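Lucinda Calloway has cooked lunches at the Golwood community kitchen for 11 years, and she does not like the word "healthy" on a menu.

"People see it and order the chips," she says. "So I write lentil pie and leave it there."

The pie uses red lentils, carrots and a spoonful of yeast extract. She tried beef stock first and dropped it when half her regulars asked for a meat-free version.
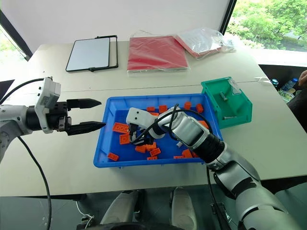
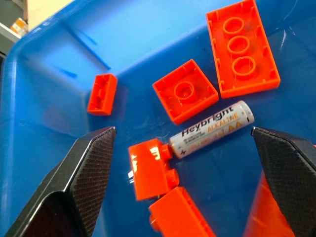 Orange bricks in blue plastic.

On a busy day the kitchen serves 108 plates. Salt is the hard part, she says, and she now adds it only at the end.

"My mother salted everything twice — once in the pan, once at the table. I had to learn to stop."

In June she plans to take white bread off the soup menu and bake an oat loaf. Marcus Sorensen, who shares the ovens, is not convinced.

"He says it's too heavy," Calloway says. "He still eats it."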